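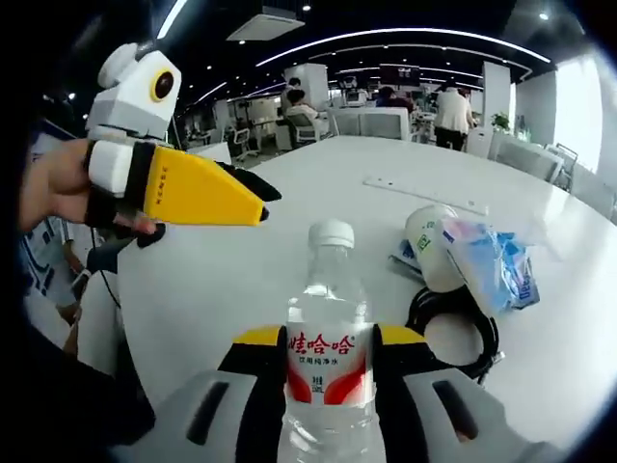

A bottle of water between two gripper fingers. Picking up a drink is still one of the better tests going.

I have a dishwasher that needs emptying, a basket of washing that's been on the couch since morning and a recycling bin I keep walking past. So when my editor asked whether I'd like to spend part of August finding out if a machine could do any of it for me, I said yes before she'd finished the sentence.

My first call was to Abla Awwad, who used to program packing lines and now advises small manufacturers on what's worth automating. I told her I wanted a robot that would tidy my kitchen. She laughed for quite a while.

"Start with a bottle of water," she said. "Everyone wants to talk about folding fitted sheets. Ask them about a bottle of water first."

So I did, and I've been boring my family with it ever since. Think about what you do when you grab one out of the fridge. The plastic is clear, so a camera sees the ceiling lights in it as much as it sees the bottle. It has ridges and it gives when you squeeze. A full one can take a firm grip, but try the same grip with the cap off and you'll be mopping the floor. You sort all of that out with your fingertips while you're thinking about what to have for tea!

The way many teams are going at this now is to skip the robot, at least to begin with. A person holds the gripper and does the job by hand, over and over, and the recordings are used to teach a machine with the same sort of fingers. I had a go with a pair of them at Milatau, a small outfit that trains machines for light kitchen and stockroom work. It's a bit like doing the dishes with barbecue tongs. I was fine with the bottle. I was fine with a tub lying on its side, eventually. Then I was handed a crinkly plastic packet and a coil of cable, and I lost my temper with both of them.

And that's with a human brain running the show. I know what a cable is. I know that if I lift one end, the rest of it is coming too (or it's staying put and taking the lamp with it). The machine has to pick that up from watching people like me get cranky.

The folks at Milatau had collected 2,341 goes at putting bottles back on a shelf when I visited. They were happy with bottles. I asked about packets and got a long pause, then an offer of coffee, which a person made.

Out on the shop floor things look rosier. Velbridge, a distributor that packs mixed grocery orders, has had a two-armed machine called the Unholm on one of its benches since autumn. It takes drinks, tins and boxes from a tray and puts them into cartons, and on the shift I watched it got through 134 items and needed a hand with 10. Most of those were bags. One was a bottle it had picked up perfectly well and then set down on top of another bottle, where it stayed for about as long as you'd expect.

The shift lead was pretty relaxed about it. She wouldn't leave it on its own overnight, she told me, but she'd miss it if it went. It does the dull end of the bench, and her crew do the bags and anything made of glass. I thought that was a fair split. I also noticed how much had been done to make its life easy — the trays are all one colour, the lights never change and there isn't a dog.

My house has a dog. It also has a kitchen bench where nothing is ever in the same spot two days running, and that's where the sums go wrong for home robots. Cadwaladr, which rents out a wheeled helper for trial stays, let me watch one in a furnished test flat. It cleared a table in up to 40 minutes, depending on what had been left there. Mugs and bottles went well. It approached a tea towel, backed off, approached it again and asked for help through the app. I've lived with people like that.

When I rang Abla back I asked her what she'd trust a machine with in her own place.

"Bottles into the recycling," she said. "If I'm home. And if I've already put them on the table for it."

I pointed out that she could just put them in the bin at that point.

"You could," she said, "and it'd take you 2 seconds."

I'd still take one on trial, mind you, if somebody would throw in the washing. The basket's on the couch as I write this and the dog has got into it.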